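Home | Issues | Tools | Events | Subscribe | Log in

Fixing the slow build, part two

Last time Jericho Lacson wrote about the Atlow build taking 38 minutes on a clean checkout. Several readers asked what happened next, so this is the follow-up.

The first change was to the test projects. There were 260 integration tests, and every one of them created its own database, ran all the migrations, and dropped the database at the end. Jericho moved them to a shared database that is built once per run. Each test now opens a transaction and rolls it back when it finishes. Tests that check commit behavior can't work that way, so they stayed in a separate project that only runs on the main branch.

Rolling back broke nine tests right away. All of them had been reading rows left behind by the seed script and assuming fixed ID values. Jennylyn Belmonte rewrote them to create the rows they need. She used small builder classes with sensible defaults, so a test sets only the fields it cares about. A typical setup went from a page of code to two or three lines.

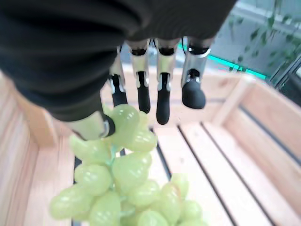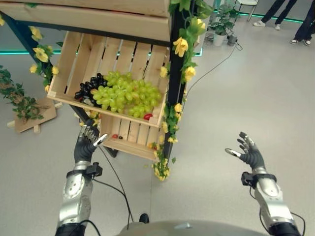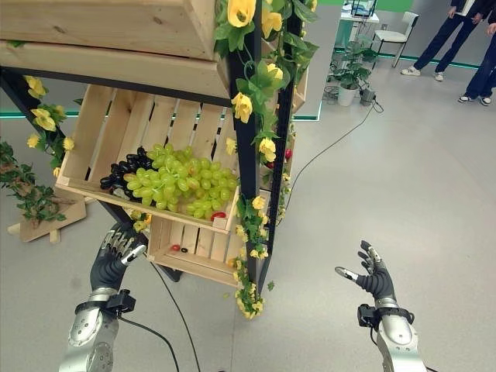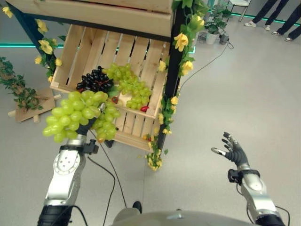
The second change was package restore. The build agents were downloading every package on every run, even when the lock file had not changed. The cache key included the branch name, which meant that each new branch started cold. Taking the branch name out of the key and hashing the lock file was a one-line edit. If you copy this, check that lock files are turned on for all your projects. Two of ours didn't have them, and the cache kept serving old versions until Mahsa Rashti spotted it in a log.

We also tried running the test projects in parallel. It helped on developer machines and made things worse on the agents, which have only two cores. For now it is off by default and controlled by an environment variable.

A clean build is now down to 14 minutes. Most of what remains is the front-end bundle, and Định Hầu is looking at whether it can be skipped when only server code has changed. The dependency graph makes that harder than it sounds: the shared validation rules are compiled into both sides.

The builder classes are in the Purwood utilities repository under Testing. They have no outside dependencies and will work with any test runner. Pull requests are welcome, but please include a test and run the formatter first. Princess Manalastas is reviewing them this month.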